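Bring back the landline. There, said it.

Not as a museum piece, not the one with the curly cord on your gran's hall table (though I'd take that too). A phone that belongs to the house. One number, whoever picks up picks up. We gave it away without a fight and I think we lost more than we noticed.

Started thinking about this in November when the line went at my mother's in Drarnstead. Letter came, the usual thing, service is changing, plug it into this box instead. She rang me to read it out. All of it, including the address at the bottom. Then the box didn't work and I couldn't ring her for 2 days, and her mobile was in a drawer with the battery flat. Forty minutes' drive to be told she was fine and did I want soup.

So there's the first argument and it's the boring one – some people just use it. They know where it is. It doesn't need charging.

The one I care about more is harder to put. When I was a kid you rang Pisharody's house and you got his dad. Every time. You had to speak to him, politely, say who you were, ask after the knee. Hated it. But I knew his dad! I knew his sister's voice, I knew when they had their tea. My daughter has friends she's had since she was six and I have never heard a word out of their parents beyond a thumbs up on a group chat. Couldn't pick them out in a shop.

Divya D'Souza, who I've worked with for years and who disagrees with me on most things, thinks this is soppy rubbish. Her point is that teenage girls had no privacy at all, everybody stood in the hall listening, and if you had the wrong sort of boyfriend or the wrong sort of father a shared phone was a shared problem. Fair. I've no answer to that really. I'd only say my daughter's phone isn't private either, it's just that the people listening are selling something.

And the money. I went back through the bills, should of done it years ago. Four mobiles, contracts, one cracked screen: 1,109 pounds last year. The landline was 23 a month and we cancelled it to save money. Make that make sense.

Geetha Kamath on our street kept hers. Hers is the number on the school form, the doctor's, the form for the dog. Somebody's always there or somebody isn't, and if they're not you try later. Try later! When did that stop being allowed? I get a message at 9.40 at night and a second one at 9.50 asking if I got the first. A house phone could ring out and no one took it personaly.

Where you'd put one now is a fair question. New builds don't have halls, you come in the door and you're more or less cooking. So, kitchen. There's always a bit of worktop near a socket.

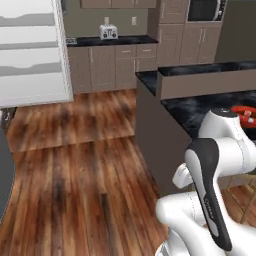

*Kitchen wall, toaster end.*

It wants to be in the middle of things where anyone passing can grab it. Upstairs is no good, a phone upstairs is just a mobile with a wire on.

I'm not asking for a law. I'd like the phone companies to stop treating it as something for the elderly and the stubborn, and sell a plain one that works when the power's off. I'd like schools to ask for a house number first. And I'd like, once a week or so, to ring my brother and get his wife by mistake and end up talking to her for half an hour. We've got a new line going in at ours, number's easy to remember, ends in 195. Kids are appalled.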